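The Wikeck Survey

The instrument had been in the parish hall at Wikeck for longer than the hall's records went back. Anong Thaweesak was hired to say whether it could be tuned, and if so to what.

She arrived in May with two cases. One held her levers, mutes and a set of felt wedges. The other held a hygrometer, a strobe tuner and the contract, which ran to 80 pages and had been drafted by Coler, the insurer. Page one stated that the instrument was to be left in the condition in which it was found. Page two stated that its condition was unknown.

The first measurement was humidity. The hall stood at 42 percent on the north wall and 61 percent on the south, a spread too wide for a room of that size. She moved the hygrometer to the middle of the floor, waited 20 minutes, and got 38. She wrote down all three figures and the order in which she had taken them.

The second measurement was pitch. The A above middle C sounded at 431 hertz. She struck it again and got 431. She went out for lunch, came back, and got 436.

A string doesn't rise five hertz over lunch. It can drift with temperature, but the hall had not warmed by even one degree. She checked the strobe against a fork, and the fork agreed with the strobe. She entered the result without comment, as the contract required, and moved on to the bass.

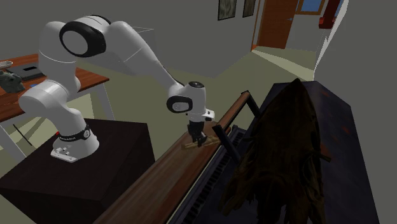 Upright, at right. Rendering.

By evening she had readings for every note that spoke. Eleven did not. Their hammers moved, their dampers lifted and their strings were under tension, and she could find no mechanical cause. She listed them by key number.

The previous survey had been made by a man named Arrieta, and a copy was bound into the back of the contract. It was a careful piece of work. His table gave the A at 436 in the morning and 431 after lunch. His silent notes were also eleven, and none of them was on her list.

She read the table twice, then laid a ruler across it and worked down the columns. Every note that had risen for her had fallen for him by the same amount. The sum of the two surveys was zero to within the error of the tuner, 600 readings in all.

His last entry was number 1042, a numbering she could not account for. It read: Left in the condition in which it was found.

Anong telephoned Zonell, the firm that had placed her in the job, and asked what had become of Arrieta. The clerk said that he had submitted his report, been paid 2000 and gone home. She asked whether anyone had spoken to him afterward. The clerk said there had been no need. The report was complete.

She sat for a while with the lid closed. The correct procedure was a third set of readings, taken at a different hour, to establish whether the drift was periodic. It would take most of the night.

At 9:40 she opened the lid again and struck the A. The strobe held still at 440, exactly on pitch – the one value neither survey had recorded. She struck it once more to be sure.

From the lower end of the keyboard, one of the silent notes answered. She looked up its key number, found it in Arrieta's list and in her own, where it had not been that afternoon, and drew a single line through the entry. Then she initialed the change and noted the time.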